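The gripper finally opens evenly

It has been almost 7 weeks since I last wrote anything about the hand-held gripper, and I do apologize to the two or three of you who keep asking.
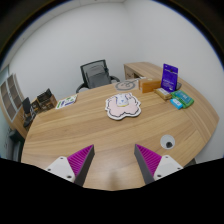

My trouble all summer was the left finger. It would start moving a hair before the right one, so whatever I tried to pick up got nudged sideways first, and by July I had printed so many versions of the bracket that I stopped labeling them (a mistake, please label yours). Hanna Palamarchuk came over one evening, squeezed the trigger twice, and asked whether I had ever checked the linkage pin. I had not! It was worn down on one side like an old shoe heel.

So I ordered new pins from Wodano, redid the brackets in off-white, and kept the magenta fingers because I had most of a spool left and I've grown fond of them. The ribs bend nicely around things and the dark grey pads give a bit of grip on slippery packets, which are what I care about most.

I'm doing my practice runs at the big desk now – the long curved one, with the pink cloud mat in the middle. I've promised myself 45 clean pickups before I touch the wiring again. Ekrem thinks I should do 206, but Ekrem isn't the one squeezing the trigger. My thumb is sore already, and I still have to sort out the spring.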